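흰 상판 얼룩 관리 메모 (주방 테이블, 작업대 겸용)

7/13/18 수정. 예전 글에 빠진 거 많아서 다시 씀. 급하게 쓰는 거라 순서 뒤죽박죽임.

우리집 테이블은 흰색 무광. 살 때는 예뻤고 지금은 매일 닦는 중. 밥도 먹고 작업도 하고 애 숙제도 하는 상판이라 별게 다 떨어짐. 주스, 카레, 볼펜, 본드. 종류별로 정리.

일단 기본
- 흘리면 바로 덮기. 문지르지 말고 덮기. 마른 천이나 키친타월 접어서 위에 올려두고 손바닥으로 꾹.
- 바깥쪽에서 안쪽으로. 가운데부터 밀면 넓어짐.
- 물티슈는 두번째. 첫번째로 쓰면 색이 물 타고 퍼짐.
- 다 닦고 나서 마른 천으로 한번 더. 이거 빼먹으면 물자국 남아서 결국 또 닦게 됨.

색 있는 음료
당근주스, 오렌지, 토마토, 비타민 가루 탄 물. 주황색 계열이 제일 골치. 당근이나 카레 쪽은 기름에 녹는 색이라 물로만 닦으면 노르스름하게 남는다. 식용유를 천에 한방울 묻혀서 살살, 그다음 주방세제 푼 물로 기름기 빼고, 맹물로 한번, 마른 천. 오렌지주스는 색보다 당분이 문제. 안 보여도 끈적함. 손등으로 만져보면 바로 앎. 미지근한 물 꽉 짠 행주로 두번 닦으면 대부분 끝.
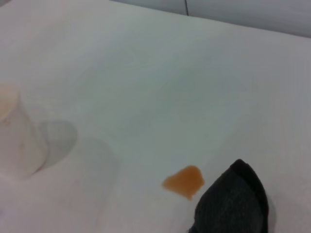
Iraís Villalobos: 식용유 방법 해봤는데 저희집 상판은 유광이라 기름 자국이 더 오래 갔어요ㅠㅠ 세제물을 두번 했더니 그제야 빠지더라고요. 그리고 당근주스는 흘린지 하루 지난 건 기름으로도 안되던데 햇빛 드는 창가로 테이블을 옮겨두니까 며칠 뒤에 많이 옅어졌습니다. 과탄산은 무서워서 안 써봤고요. 혹시 무광에 과탄산 써보신 분?

과탄산 답. 써봤음. 미지근한 물 500ml에 밥숟가락 반. 잘 녹여서 천에 적셔 얼룩 위에만 올리고 14분. 더 두면 무광은 그 부분만 허옇게 뜬다. 나는 한번 해먹음. 구석에 먼저 시험해볼것. 고무장갑 끼고 창문 열고. 염소계 락스랑은 절대 같이 쓰지 말기. 알루미늄 테두리 있는 테이블이면 닿지 않게. 햇빛 방법은 나도 몰랐는데 카레 얼룩 묻은 도마로 해보니 되긴 됨. 나무 다리는 색이 바랠수 있으니 천으로 가려두기.

커피, 홍차
베이킹소다에 물 조금, 치약 정도 되직하게. 얼룩에 바르고 좀 뒀다가 젖은 천으로 걷어냄. 박박 문지르면 안됨. 베이킹소다도 가루라서 무광면이 반질반질해짐. 그 부분만 반들거리면 얼룩보다 더 티남.
컵받침 쓰라는 말은 안하겠음. 나도 안씀.

볼펜, 네임펜
소독용 에탄올. 화장솜에 묻혀서 찍듯이. 솜은 계속 바꿔야함. 같은 솜으로 계속하면 옆으로 번짐. 네임펜은 그 위에 화이트보드 마카로 덧칠하고 바로 닦는 방법도 있는데 되는 상판 있고 안 되는 상판 있음. 우리집은 반쯤 지워짐. 아세톤은 금지. 도장면 녹는다.

풀, 본드, 글루건
물풀은 젖은 행주 덮어두면 불어서 벗겨짐. 순간접착제는 굳을때까지 그냥 두기. 건드리면 더 붙음. 굳은 다음 플라스틱 카드 모서리로 옆에서 밀면 톡 떨어지는 경우가 많다. 칼 쓰지 말것. 글루건은 얼음팩 올려뒀다가 떼면 됨. 얼음은 꼭 봉지에 넣어서, 물 흐르면 일이 두배.

스티커 자국
드라이기 약풍으로 데우고 천천히. 남은 끈끈이는 식용유나 선크림. 선크림 오래된거 버리지 말고 이런데 쓰면 됨. 닦은 뒤 세제물 필수. 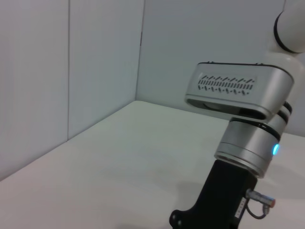
스티커 제거제 사다 쓰는 것도 나쁘지 않은데 냄새가 오래감. 밥 먹는 테이블이면 비추. 나는 Sasach 거 한통 사서 현관문에만 씀.

행주 얘기
극세사 4장 돌려씀. 바닥용이랑 섞이면 안되니까 모서리에 실로 표시. 빨때 섬유유연제 넣으면 흡수가 확 떨어진다. 이거 몰라서 한참 동안 행주가 불량인줄 알았음. Plostport 매장 묶음이 두꺼워서 좋았는데 5월에 가니까 얇은걸로 바뀜. 지금은 그냥 시장에서 산거 씀.
매직블럭은 마지막 수단. 고운 사포라고 생각하면 됨. 한번은 괜찮은데 매일 하면 상판 결이 죽는다. 쓸거면 물 충분히 적시고 힘 빼고 한 방향.

Rutilio Orozco 님이 메일로 물어보신 것: 상판이 전체적으로 누래졌는데 살릴수 있냐. 전체가 누런건 얼룩이 아니라 기름때 막이거나 코팅 자체가 변한거. 구분법은 안보이는 구석을 세제물로 닦아보기. 닦은 데만 하얘지면 기름때니까 전체 다 하면 됨. 그대로면 코팅 문제라 포기하거나 시트지. 시트지는 자 대고 기포 빼면서 붙이는데 둘이 하는게 낫다. 혼자 하다 두번 버림.

세제 희석
주방세제 원액 바로 뿌리지 말기. 분무기에 물 채우고 두세방울이면 충분. 거품 많이 나면 헹구느라 고생만 함. 구연산수는 물때용, 대리석이나 석재 상판엔 쓰면 안됨. 산에 녹음. 식초도 마찬가지. 분무기에 뭐 들었는지 꼭 써붙일것. 투명한 물은 다 똑같이 생겼다.

뜨거운 냄비 자국
하얗게 뜬 동그라미는 수분이 들어간거라 드라이기 약하게 쐬면 빠지기도 함. 갈색이면 탄거. 안빠짐. 그 위에 화분 놓음.

틈새
상판 이음매에 음료 들어가면 면봉에 세제물, 그다음 맹물, 그다음 마른 면봉. 이쑤시개에 얇은 천 감아서 해도 됨. 그냥 두면 여름에 개미 온다. 작년에 왔었음.

실리콘 매트 까는것도 방법인데 매트 밑으로 물 들어가면 모르고 지나감. 일주일에 한번은 들춰보기. 매트는 Edavville 할인할때 산거고 229 번 선반에 있었음. 지금도 있는지는 모름.

유리컵 자국이랑 크레파스는 다음에 추가. 크레파스는 드라이기랑 키친타월로 해보는 중인데 아직 결과 애매함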